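Print this page | E-mail a friend

Posted in November by Keir Skinner

Wokel Tuck-Top Mailer, brown

Plain cardboard mailer with an attached lid. Ships flat in packs of 43 and folds up without tape.
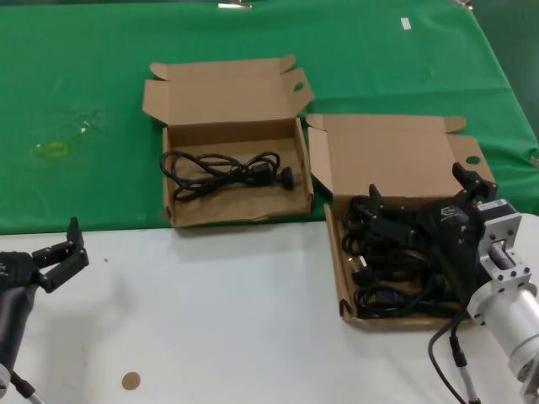 Small electrical items are what most Rellville customers order it for. The tray is shallow, and a bundled power cable with its plug fits inside, though a loop left high will rise over the side wall. Press it down before closing. Two rounded tabs on the lid tuck in at the front.

We use cookies to remember your basket. OK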